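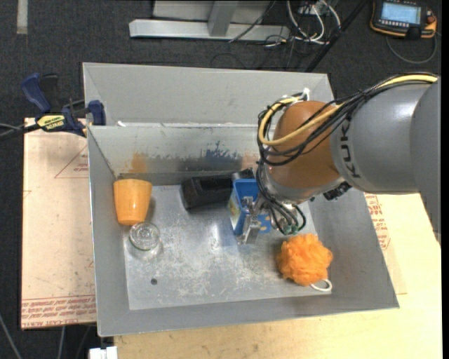 Tumelo Maluleke would like to know why we don't just buy more data. We did, once, in March. Prelolix is what we made after seeing the bill.

## Prelolix grasp learner

Prelolix learns bin picking from its own failed grasps — of which there is never a shortage. Mixed household objects go in, the arm tries, and every miss is relabelled and used again.

- Training set: 1630 grasps, 679 of them misses
- Test set: 800 grasps on unseen objects
- Retraining: 40 minutes, long enough for lunch

Clear and shiny things remain its weak spot. Weights and logs are on request from Prekholm, Jirnport.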